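Gallico Pollen Grain Set — README
Version 2, April 10, 2018

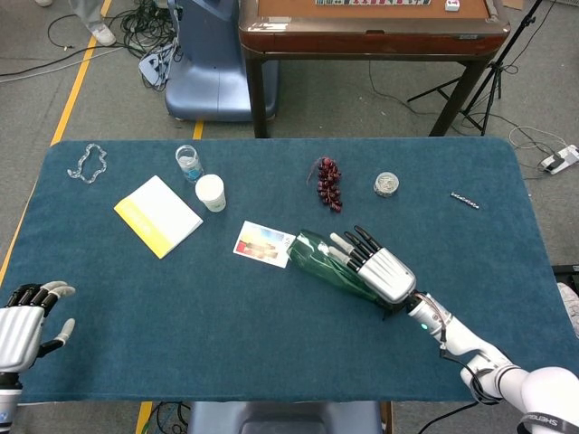 Figure 1. Table with a dark teal-blue mat and small household objects.

What is in this set

The set contains 1,000 light microscope pictures of pollen grains, taken from the reference slides of the Halvorsen collection. Of these, 500 show birch and alder, which are easy to confuse even for a trained person. The other 500 show grasses, pine and a few garden plants. Every picture has one grain in focus near the center.

How the labels were made

Two readers labeled each grain without seeing the answer of the other. For 447 of the birch and alder pictures they gave the same name at the first reading. The remaining ones were read again by Gus Mahmoud, and his decision is the label you find in the table. The first two opinions are kept in separate columns — please do not delete them if you share the set further.

Files

The folder "grains" has the pictures in TIFF format. The file labels.csv has one row for each picture, with slide number, stain, magnification, both opinions and the final label. Slide numbers follow the old Halvorsen catalog, so there are gaps in the numbering.

Known problems

Several pine slides are old and the stain has become pale. Color should not be used as a feature for them. Scale bars were removed from the pictures, and the pixel size is given in labels.csv instead.

In version 1 the columns for stain and magnification were exchanged. If you downloaded the set before this version, please take the new table. The pictures themselves did not change.

Use

You may use the set for teaching and research. Please cite it as "Gallico Pollen Grain Set, version 2". The slides with fern spores will be added in June.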